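4.2 Bimanual handling of soft cases with attached parts

The second group of trials concerns objects that are partly rigid and partly soft, and that carry something loosely joined to them. Such objects are common in the home and are poorly covered by existing grasp sets. We used a paddle-shaped table tennis case with a small plush charm linked to it by a short strap. The charm can lie on the table apart from the case, but any large motion of the case will at some point pull on the strap. A policy that treats the two as separate objects tends to plan a path for one that disturbs the other.

Both arms work from fixed bases at the near corners of the table. The policy, Trikiston, takes the head view, the two wrist views and the joint positions, and gives out target poses for both grippers. Training used 3000 demonstrations gathered by teleoperation at the Villanueva laboratory, of which 100 contained a linked object of any kind. No labels were given for straps, cords or rings. The objects at the rear of the table take no part in the task and were left in place as distractors.

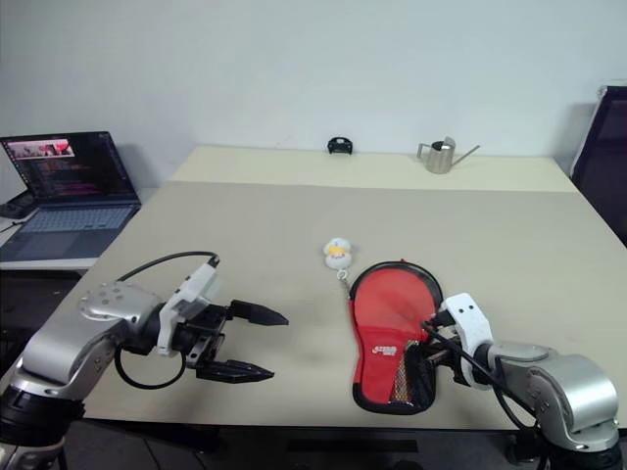 Hrefna Fogh, commenting on an early draft, objected that a strap this short hardly counts as a separate part, and that a policy could succeed by ignoring it and moving slowly. We accept the point for small motions. In the lift-and-turn condition, however, the strap length limits the path whatever the speed, and the slow baseline (Zetatix, run with its velocity cap halved) failed there more often than at full speed. The likely cause is that the longer motion gave the charm more time to drag under the case.

The approach phase is of most interest, as the choice of arm is made there. One gripper moves to the case while the other stays open to one side and acts only if the charm needs to be held. We define the approach as ending at first contact, measured from the motor current of either gripper. Commands sent before that point are scored for direction only. A trial is marked as a wrong-arm start if the arm further from the grasp point makes contact first.

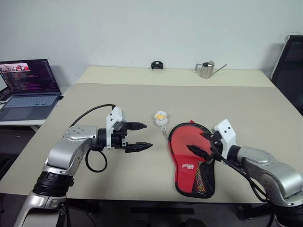 Figure 6. Head view in the case-and-charm task. The fingers of the right gripper are over the case; the left gripper is open, with nothing between its fingers.

Grasp points on the case were not fixed in advance. The mesh pocket gives a good hold for pointed fingers but deforms under load, while the bordered edge is firmer and harder to reach from above. Operators were told to use either. The demonstrations are therefore mixed, and we made no attempt to balance them. Averaging between the two modes was the main fault of the regression baseline, which often closed its fingers on the flat panel between pocket and edge and slid off.

The head view alone does not settle the final few centimetres. Dark fingers against dark fabric give little contrast, and the tip position estimated from this view was the least stable of all the quantities we logged. The wrist view does better, as the fingers stay in a known place in the image and remain sharp when the rest is blurred.
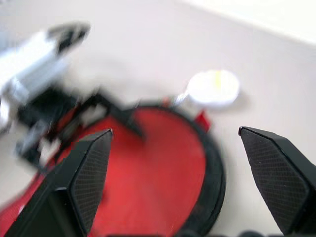 We tested the value of this view by removing it at run time and, separately, by retraining without it. Removal at run time led to early closing in most trials. Retraining gave a policy that waited longer over the case and made more small corrections, with a lower rate of dropped grasps than the first variant but no gain over the full model. Idris Parry repeated both tests with the Hirnarer controller in place of ours and found the same order of results.

The full log holds 3935 approach segments, including those from aborted trials. Segments in which the strap was already tight at the start were kept in the training set and left out of the scores reported in the next section.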